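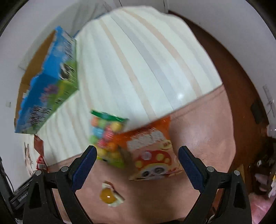

Trevaditz library to stay open late after all

Feb 20, 2024

Well, I didn't think I'd be writing this one. I went along to the meeting at the old corn hall last night expecting the usual grumbling and a slow walk home in the rain, and instead I came out having heard that Trevaditz library is going to keep its late evenings. Both of them! The plan to shut the doors at teatime has been dropped, at least until June, and the reading room upstairs is going to be open again as well.

If you've missed all this (and I wouldn't blame you, it has dragged on), the short version goes like so. Last autumn a notice went up by the returns desk saying that the two late evenings were going to stop. It was a small notice, in small print, and it was pinned up next to a poster for a lost tortoise, so most of us walked straight past it. I certainly did. The first I knew was when my neighbour rang to ask if I'd signed the petition, and I said what petition, and she read me the whole thing down the phone.

The petition ended up with 233 names on it. That might not sound like a lot if you live somewhere big, but Trevaditz is a place where you can stand at one end of the high street and wave to someone at the other. People signed it in the bakery, in the queue at the chemist and on the bonnet of a parked car outside the primary school. Unathi Msimang, who started it, told me she wore out a biro and had to borrow one from the butcher.

She uses the late evenings herself. She works shifts at the Skirkex depot out on the bypass and can't get into town before six, and her two boys do their homework at the long table by the window while she reads the papers. "It's warm, it's quiet and they can't find the telly," she said to the meeting, and got the biggest laugh of the night. Then she said something that made the room go a bit still, which was that she had worked out how many hours a week she'd be able to use the place if it closed at five, and the answer was none at all.

I thought that was the moment it turned, to be fair. There was a lot of talk before it about opening figures and heating bills, and I'll admit I drifted off during some of the heating. The boiler at the library is older than I am. It makes a noise like someone dropping a tray, and whoever is on the desk has to go down and give it a talking-to. Akihiko Hattori has looked after the building's accounts for years and he had brought a folder with him, a thick one with coloured tabs, and he went through it with a great deal of patience considering how many times he was interrupted.

The sum that had been causing all the bother, he said, was £3000. That's the gap between what the late evenings cost and what there was to pay for them, and that was the whole reason for the notice. I think a good few of us had imagined something much worse. You could hear people turning round in their chairs and muttering. A man behind me said he'd spent more than that on his conservatory blinds, and his wife said yes, and whose idea was that.

So where is the money coming from? Partly from the town, which has found a bit more in next year's pot than it thought it had, and partly from Hoshino, the garden centre on the Drornus road. Hiyori Murakami, who runs it, stood up near the end and said the firm would put in the rest. She didn't make a speech of it. She said she'd learned most of what she knows about roses from the second shelf on the left as you go in, and that she'd like the books to be there for the next person, and then she sat down again and went quite pink while everybody clapped.

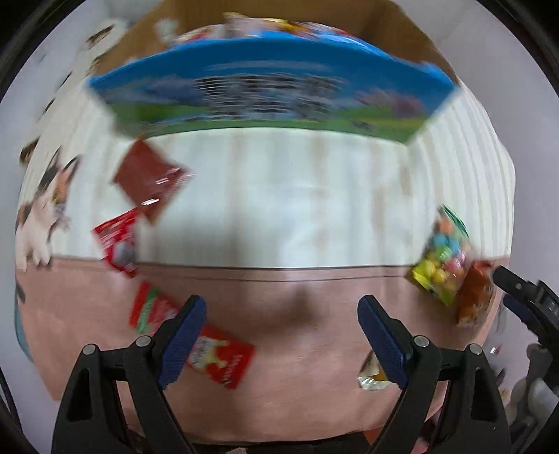
The reading room is the part I'm most pleased about, I have to say. It has been locked since the ceiling came down in one corner, and for ages the only way to see it was to peer through the glass in the door at the dust sheets. Ynyr Gittins has done the plastering, and he did it in the evenings after his proper jobs, and he tells me the ceiling is now the best one in town. I haven't been up to check but I wouldn't dare argue with him. There are going to be armchairs (second-hand, but good ones from the old hotel), a table for jigsaws, and the local history boxes are coming back out of storage.

Those boxes, by the way, are well worth an hour of anyone's time. There are flood photographs, old shop bills, minutes from the brass band and a whole run of letters between two sisters who lived on opposite sides of Drornus Hill and seem to have fallen out over a goat. I read half of them years ago and never found out what happened to the goat. I'll be first up the stairs.

Not everyone went home happy, and it would be wrong of me to say they did. The Saturday children's hour – sorry, the children's hour, as it's being moved – will now be in the afternoon instead of the morning, and that clashes with swimming for a lot of families. Kenta Arai, who has read the stories there for 4 years and does all the voices, said he was glad about the late evenings but worried that he'd be reading to an empty carpet. He was promised that the time would be looked at again if the numbers drop. I'd have liked something firmer than that, and I think he would too. He does a very good badger.

There was also a question from the back about parking, because there's always a question from the back about parking. The spaces behind the library are meant for people using it, and they're full by nine every morning with cars that don't move until the shops shut. I don't have an answer to report. It was written down, and that's as far as it got. The same goes for the front step, which is still wobbly, and which I'd like to mention here as someone who has gone over on it carrying a pile of large-print thrillers for my aunt.

What happens now is that the late evenings simply carry on as they are, so if you've been going, keep going. You don't need to sign anything or renew your card. The doors close at eight on those evenings, and last orders for the computers is quarter to. The reading room should open within a few weeks, once the carpet is down and somebody has been in to look at the sockets. They'd like help carrying books up the stairs when the day comes, and there's a sheet at the desk for putting your name down. Mine's on it already, though I've written "light boxes only" next to it, thanks to my knee.

In June it all gets looked at again, and how busy the place is between now and then will matter a good deal. Mr Hattori was very plain about that. Visits are counted at the door, so even if you only pop in to get out of the rain or have a look at the noticeboard, you're in the tally. Borrowing counts separately, and so does using the photocopier, which has been mended and now does both sides.

One more thing, as several people have stopped me to ask. The tortoise on the poster was found. He'd got as far as the bowling green and was perfectly well, and the poster has been taken down to make room for the new opening hours, which I'm told will be in bigger print this time.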